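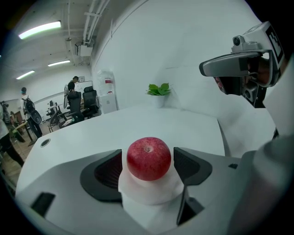

Araba Eshun

Okay, so my sister sent me a video of a robot folding a towel and now I can't stop thinking about it. I run a small lunch kitchen and the part of my day I'd pay to get rid of is fruit. Picking apples out of the crate, looking each one over, rinsing, setting them in the trays without bruising them. We go through more than 2000 a month once December hits and the school orders come in.

Is there a machine I can buy right now that picks up one apple, gently, and puts it where I want it? I don't need it to chat with me or do the stairs! Just apples. My budget is used-car money, and not a nice used car.

skarby_dad

no. get a teenager

Ofori

Depends what you mean by "right now." I worked on packing lines in Trernstead for 11 years, and picking up an apple is the part I'd worry about least. It's round, it's firm, and if it's sitting by itself with room on both sides, a plain two-finger gripper can do it. Put the same apple at the bottom of a crate under six others, with a leaf stuck on it and a soft spot facing down, and you've got a whole different job. The big packing houses get around that by floating the fruit in water so it spreads out (you could look into a small version of that, they do exist, but they eat floor space).

The home robots you see folding towels are slow. Watch the corner of the video, a lot of them are sped up and say so in tiny print. I'd want to see one go through a full crate at normal speed before handing over any money.

If it was my kitchen I'd buy a decent rinse tub and a sloped tray and keep the hands. Ask again in a few years.

Vada

Agree with Ofori mostly. We tried a small arm at my cousin's bakery, for rolls though, not fruit. It was fine when the rolls were lined up, but somebody had to line them up, so we were paying for an arm AND a person. It lives in the storage room now. Also check what it costs to have someone come out and fix it, that's the number that got us.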